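4. The Build, and How We Taught It About Sweaters

4.1 What was on the bench

By the time we got to this part of the project, the folding machine (we call it Kedent, and so will you by the end of this section) had a frame, two arms, and a very poor opinion of knitwear. It could fold a dish towel. It could fold a pillowcase if you had ironed the pillowcase first. Give it a sweater and it would grab a handful of the middle and lift, like somebody picking up a wet cat.

The frame was put together at Putside, the shared workshop where Ruan Gumede and I both have a shelf. We used aluminum extrusion from the scrap rack, a tabletop that used to be a door, and a lot of corner brackets. The arms bolt to the back edge of the door. They are hobby-grade and they sag a bit at full reach, so we shimmed the left one with washers until the two of them met in the middle at the same height. That took a whole evening and I still think the left one is low.

Edeck is the other half of the build. It's the recording box, a plastic case with a small computer, a battery, and a fan that is much too loud. Everything that gets recorded by hand goes through Edeck first, and everything Kedent learns comes out of it. Tumelo Radebe wrote the code that lines up the two streams, one from the left hand and one from the right, and he also picked the case, which doesn't close all the way when the charger is plugged in. We have been meaning to cut a notch in it!

4.2 Why the recording happened in a bedroom

Our first plan was to do all the hand recording at Putside, right on the door. We gave up on that pretty fast. The workshop lights buzz, the tabletop is slick, and the dust from the band saw gets into wool and never comes out. More to the point, people fold their clothes on beds. A bed gives under your hands, and a sheet drags on the cloth in a way that varnished wood doesn't. We wanted the machine to see some of that before it got set in its ways.

So the hand work moved to a bedroom, with a pair of hand-held grippers, one for each hand, and Edeck humming away on the floor. If you haven't used grippers like these, the feeling is a little like wearing oven mitts with opinions. You squeeze, the linkage arms swing in, and the pads at the tips close on whatever is between them. You lose your sense of touch almost completely. After a while you start planning your moves around that, and those are the moves we were after, since Kedent can't feel anything either.

We started with T-shirts, went on to pants, and saved the knits for last. Figure 1 comes from the knit sessions, and the sweater in it gave us more trouble than all of the T-shirts put together.

Figure 1. Dark green knit sweater, folded, on the bed used for the hand recordings. The pads of the nearer gripper are apart. 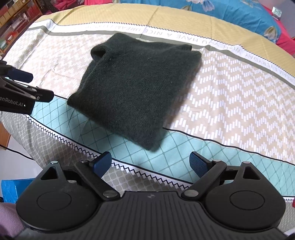

Knits are hard for a couple of boring reasons. The first is that they're thick, so a folded edge is really a soft roll, and there's no crisp line for the software to lock onto. The second is that loose fibers blur the outline. Our edge finder was written for cotton, and on a fuzzy sweater it would draw a line that wandered in and out of the garment like a coastline. Ruan fixed some of this by blurring the picture on purpose before looking for the edge, which sounds backward, but it settled the line down enough to use.

The sheet turned out to matter, too. We had argued about whether to put a plain one on the bed. Tumelo was for it, on the grounds that we had enough problems. I was against it, because I don't own a plain sheet and neither does anybody I know well enough to borrow one from. I won, and it cost us. Zigzags and stitched lines look a lot like garment edges if you're a piece of software, and in the early runs Kedent was quite happy to plan a fold along the trim of the bedding. Mixing in clips from the workshop tabletop cured most of that, and we'd do the same again.

4.3 The order of the folds

I should say how we do the fold itself, because every household has its own religion about this and our results only apply to ours. We lay the sweater out flat and pull the sleeves straight. Then each sleeve comes in across the body, the sides follow, and the hem goes up toward the neck. If the thing is long, the hem goes up twice. We don't tuck the neck under.

Pulling the sleeves straight sounds like nothing, and I had it down as a five-second step. With grippers it was the slowest part of the whole job. You can't smooth a sleeve with two rubbery pads the way you would with your palm. You have to take the cuff, draw it out along the line you want, and let go without dragging it back with you. We must have redone the letting-go part more than any other single motion. What finally worked for me was to open the pads fully and then wait a beat before lifting, and that little pause is now baked into everything Kedent does. Visitors to the workshop ask why it hesitates. It hesitates because I did.

The other thing we learned is that the cuff is the only good place to hold. Take a knit sleeve halfway down and it just stretches, and then it creeps back when you release it. Figure 2 has the cuff grip we ended up using.

Figure 2. The sweater laid out flat, with one gripper closed on a cuff.
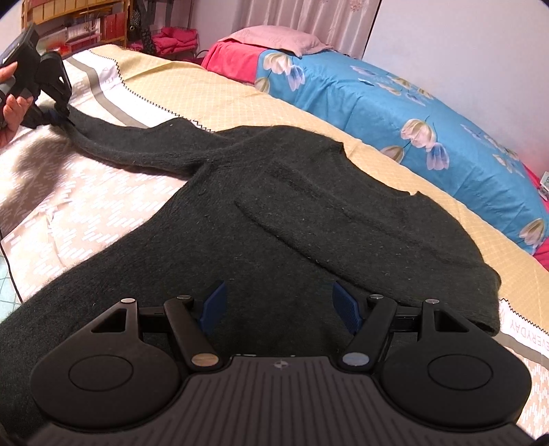 Once we'd agreed on the cuff, Tumelo changed the labels so that each clip starts with a grip and ends with a release, and anything in between that didn't have both got thrown out. That was a painful afternoon. I had thought we were close to the 3,000 clips we'd promised ourselves back in June, and when the sorting was done we had 2,433. We froze the set there on July 11, 2021, partly on principle and partly because my wrists had had enough. They were spread over 27 sessions, and the late ones are plainly better than the early ones. You can hear me getting less annoyed on the audio.

4.4 Moving it over to the machine

Getting from the bed to the door was less smooth than we'd hoped. The arms on Kedent are shorter than mine, and the first time it tried to draw a sleeve all the way out it hit its own frame and knocked a bracket loose. Ruan moved both arms forward on the door and we rotated the starting position of the garment so the sleeves run along the long side. That helped a lot (and made the whole thing look more like a person leaning over a bed, which pleased me more than it should have).

The slick tabletop came back to bite us as well. A motion that leaves a sleeve lying nicely on a sheet will pull the whole sweater sideways on varnish. We tried a yoga mat, which grabbed too hard, and then an old flannel blanket from the Oosthuizen place down the road, clamped at the corners. The blanket stayed. It's ugly and it sheds, but the sweater holds still on it, and the blanket has enough give that the pads can get under an edge without plowing into the tabletop.

We also slowed everything down. The hand recordings were played back at half speed to begin with, and we crept up from there until the cuffs started slipping, then backed off a notch. Thick sweaters like it slower than thin ones. We have one speed setting for each and we flip between them by hand, with a toggle switch I soldered onto the side of Edeck, next to where the notch for the charger is going to go.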